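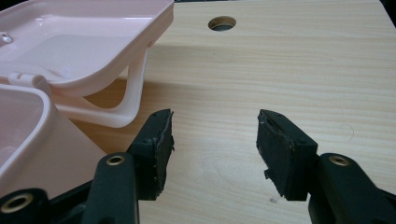

Two black gripper fingers and an open pink container. Look closely at the pads.

Should Your School Buy a Robot Hand?

Grown-ups who sell robots like to talk about the price. "Only $2,000!" says the ad. Sounds fine. But ask a few nosy questions before you believe it.

Question one: what wears out? A gripper holds things by squeezing them between soft pads. The pads rub on boxes, lids and handles, day after day. Rubber and foam get ragged. If a set of pads costs $28 and a busy hand goes through six sets a year, that is $168 the ad left out.

Question two: what can it pick up? In a sales video it is often a neat little block. Your stuff is not neat little blocks. It is curvy, slippery and sometimes awkward to hold. Ask to see the hand try your things, on your table.

Question three: who is helping? Many robot jobs still need a person close by. A person's time costs money too, so write it in the budget.
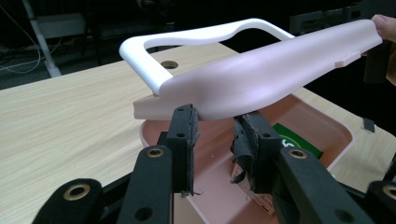 Lindalva Barbosa wrote to us that her class did this sum for a gripper called the Grullomik. They liked it a lot until they added the spare parts, and then they voted to wait a year. She thinks we are too grumpy, though, and that kids learn plenty from fixing worn pads.

Maybe so. Fixing things is a good lesson, but somebody still has to pay for the new pads.

Try it yourself. Draw three columns on a sheet of paper: price, parts, people's time. Fill them in for any machine you want. If the seller can't help you fill in the middle one, keep your money in your pocket for now.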